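Apprentissage par démonstration : guider le bras à la main ou le téléopérer ?

Posté par Collircombe, un dimanche soir, 13 messages dans la discussion

Bonjour à tous ! Je débute avec deux bras montés côte à côte et je dois leur apprendre une tâche de rangement : prendre une petite pièce dans une assiette et la mettre dans une boîte à couvercle clipsé. Pour l'instant je prends le bras à la main en mode libre, je fais le geste, j'enregistre, je rejoue. Ça marche à peu près tant que rien ne bouge, mais dès que je décale l'assiette de 2 cm, la pince se referme dans le vide. Un collègue me dit de tout refaire en téléopération et d'enregistrer les caméras en même temps (j'en ai une au poignet et une fixe). Avant de jeter mes essais à la poubelle – j'en ai quand même 174 – j'aimerais savoir si ça vaut le coup. Voilà ce que donne la caméra du poignet :

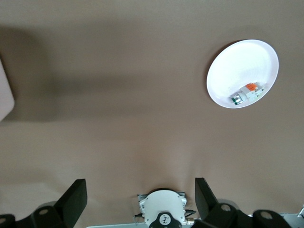 Vue du poignet, pince ouverte, le petit composant à levier orange dans l'assiette blanche.

Merci d'avance, je prends tous les conseils, même les plus bêtes.

Delyth Yorath

Salut ! Alors oui, ça vaut le coup, mais garde tes essais, on ne sait jamais. Ton problème vient du rejeu : tu redonnes au bras une suite de positions et il la suit les yeux fermés, forcément il rate quand l'assiette a bougé. Il faut entraîner un modèle qui regarde les images, et là le guidage à la main devient pénible, parce que tes bras (les tiens, en chair et en os) passent dans le champ. Le modèle apprend avec une main qui tient le robot, et au moment de le lancer tout seul la main n'y est plus. En téléop tu restes à l'écart et les images ressemblent à ce que le robot verra pour de vrai.

Chez nous, au labo Gronow, on a commencé avec 20 démos par disposition, en changeant la place des assiettes entre chaque série. La vue fixe compte énormément pour ça, je vérifie toujours que les deux pinces, la boîte et les assiettes tiennent dedans :

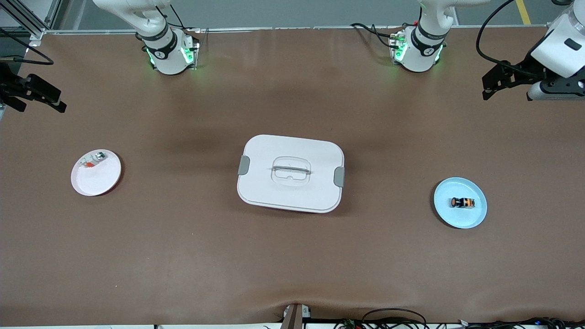
Pour la boîte, je te conseille de couper la tâche en deux. D'abord la pièce toute seule, prise et posée à côté, et seulement quand ça passe bien tu t'attaques aux clips du couvercle. Ouvrir un clip demande de pousser avec un doigt de la pince pendant que l'autre bras retient la boîte, et à distance, sans retour d'effort, on appuie toujours trop fort au début ! Va doucement, fais des gestes réguliers, et si tu hésites en l'air pendant trois secondes, jette la démo : le modèle apprendra aussi l'hésitation. J'en ai eu un qui s'arrêtait au-dessus de l'assiette comme s'il cherchait ses clés, ça venait entièrement de moi.

Plasen

Pareil, téléop. Regarde aussi tes ombres, si tu enregistres tout le matin et que tu testes le soir tu vas pleurer.

Onari

Pas tout à fait d'accord avec les deux au-dessus. Le guidage à la main reste très bien pour les gestes fins, on sent le contact, et pour une pièce de cette taille c'est appréciable. Ce que je fais : je guide à la main sans garder les images, puis je rejoue la trajectoire sans personne autour, et c'est ce rejeu que j'enregistre avec les caméras. Évidemment il faut remettre la pièce exactement au même endroit entre les deux – un bout de scotch sur la table et c'est réglé. C'est plus long, mais tu peux peut-être sauver une partie de tes essais comme ça, si tu as noté où était l'assiette. Par contre pour le couvercle je n'ai jamais essayé, donc là-dessus écoute plutôt Delyth.

Collircombe

Merci !! J'avais noté les positions pour la dernière série seulement, je vais tenter le rejeu sur celle-là et passer à la téléop pour le reste. Je reviens vous dire pour les clips.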